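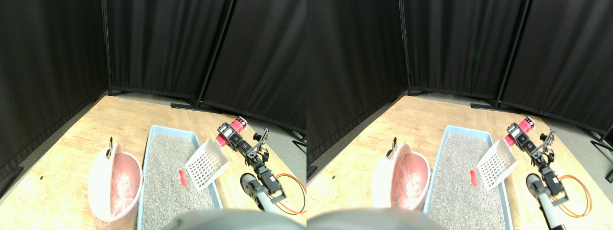 4. Assembling the Frota 900 curtain stand

Choose a level floor and keep the area clear while you work. Allow 90 minutes for the first set-up. Two people are recommended.

1. Lay out both uprights, the crossbar and the foot bars. Check them against the parts list in section 2.
2. Slide each upright into its foot bar and turn the locking collar clockwise until it stops.
3. Set the angle between the side and rear runs to 90 degrees. Other angles are possible but will leave a gap at the corner.
4. Thread the crossbar through the pocket at the top of each panel - the hemmed edge faces the floor.
5. Raise the uprights one notch at a time, alternating sides.
6. Spread the fabric evenly and close the corner with the clips supplied.

Note: Creases from packing will drop out over a day or two. Do not iron the Provisel fabric. Use a steamer on low, from the back.

Caution: Do not hang lights or other weights from the crossbar. Keep heaters at least one metre away.

Caution: Indoor use only. Drafts from an open door can tip the stand if the foot bars are not weighted.

For replacement collars, quote part 256 when ordering from Fondberg.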